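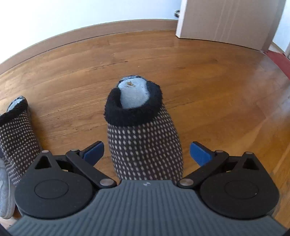 Drotlow Community House, Laundry & Lending Closet Team

Slippers week. We went through every pair in the lending closet and I'm posting how it went, in pieces, as I get to it.

The charcoal-brown ones with the cream dots and the black fleece collar are from the knit batch. They're the pair people ask for first in cold weather. I'd like six more like them.

For anyone new: the closet lends slippers to people staying in the guest rooms at Drotlow. You borrow a pair at the desk, wear it during your stay, and drop it in the return bin on the way out. Shoes stay on the rack by the door.

The rule about shoes is for the wood floors. They were refinished in February and grit gets into them fast. Please keep to it even if you're only running up for your keys.

Sorting first. Three piles: wash, mend, throw out. A slipper with a flat sole goes in throw out. A slipper with a loose seam goes in mend if the seam is on the side, and throw out if it's at the toe. We've tried toe seams before and they open again in a week.

Washing. Knit ones go in a mesh bag on cold, gentle cycle, half the usual soap. Shake out the lint before they go in. Fleece collars hold more crumbs and hair than you'd think.

No dryer for anything with fleece. The dryer at Lonent Street ran hot last winter and the collars came out matted. A wire pet brush helped a little. They were never right again.

Air drying takes a day and a half in the back hall with the fan on. Stuff the toes with a dish towel so they keep their shape. Newspaper works too but it marks the light ones.

Somebody asked if you can stand them up to dry. Yes, if they'll stay up. Opening at the top, toe at the bottom, leaned on the baseboard. Mine fall over half the time and dry fine lying on their sides.

Mending. I use heavy button thread, doubled, and a curved needle. Whip stitch along the side seam, small stitches, knot on the outside where a heel won't rub on it. Keep the thread dark. The cream dots show nothing, the plain gray ones show everything.

Labels. Every pair gets a number inked on cloth tape inside the heel. Left and right get the same number. If you find a slipper with no number, don't pair it by eye, put it in the odd basket. We had 196 and 169 mixed up for most of last year and they aren't even the same size.

Storage. Pairs go sole to sole in the cubbies, small sizes on the bottom so kids can reach. Please stop pushing one slipper inside the other. It crushes the collar.

Donations: new or close to new only, hard or rubber sole, any size. Large sizes are what we're short on. Nothing with a heel. Bring them to the Addo Road side door, the front desk has no room to hold bags.

Return bin is emptied Wednesday and Saturday now. If it's full, leave yours on the shelf next to it and not on the floor.

Still looking for the mate to 3112. Navy, corduroy, left foot. Check under the beds if you stayed in the end room.

Next up is the blanket shelf.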